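Project Report: Low-Cost Hand-Held Gripper for Recording Cup Handling

Rafsan Roy and Habibur Ranasinghe
November 20, 2024

1. Introduction

The aim of our project was to build a simple two-finger gripper which a person holds in the hand and uses to pick up light household things. A small camera looks over the fingers and records each pick. Later the recordings should help to teach a robot arm the same movements, but the arm is outside of this report. We only describe the tool, the recording and what we learned from both.

We started in February with a sketch and a budget of 300 euros for all parts. The fingers were cut and assembled in the Cassim shared workshop, and most of the trials were made at home.

2. Construction of the gripper

Each finger is made of black plastic plates which are joined with round pivot screws, so that the tip stays nearly parallel when the finger closes. In our first version the finger was one solid piece. It was easier to make, but it touched the cup only with its lower edge and the cup turned in the grip. After this we changed to the jointed design and did not go back.

The screws must be tightened with care. If they are too tight, the finger moves in small jumps. If they are too loose, the two tips do not meet. Habibur solved this with thin washers from Brusberg and a drop of thread glue, and after that we had to adjust the screws only once.

The tips have blue pads with a textured surface. We tried also plain rubber and foam tape. The foam was soft and kind to paper cups, but it became flat after a few days of use. The textured pads hold better and we can change them in a short time.

3. Recording at home

For the trials we used light objects such as paper cups, plastic cups and a jar with a metal lid. We put them on a checked cloth. The grid of the cloth was useful to us, as we could see quickly in the recording how strongly the wide lens bends the lines. 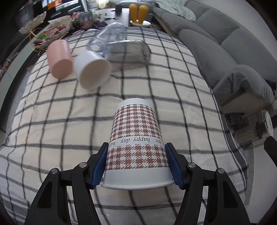 One recording contains one pick and one placing. Before each recording the operator opens the fingers completely, waits for a moment and then moves to the object at a slow and even speed. We wrote this rule down after the first evening, when our movements were too fast and many pictures were blurred.

We made 88 recordings in total. We removed 10 of them, mostly for blur, and in two cases the file was not complete. The files were sorted with a small script which we called Wikance. It gives each recording a number and a note about the object, and it saved us much typing.

4. Problems

The paper cup was the most difficult object. Its wall is thin and gives way when the operator presses the handle fully. We added a stop inside the handle so that the fingers cannot close further than about 42 millimetres when this stop is turned in. For thinner objects it must be turned out again – this is easy to forget, and we forgot it several times.

The second problem was the grip of the operator. Rafsan holds the tool more from the side and Habibur more from above, so our recordings do not look the same. We discussed whether to correct this and decided to keep both styles, but to write the name of the operator in the notes.

5. Next steps

We want to make the handle shorter, as the wrist becomes tired in a long session. We would also like to add a sensor which measures how far the fingers are open. At present this can be read only from the pictures. The drawings of the fingers and the list of parts are in the appendix.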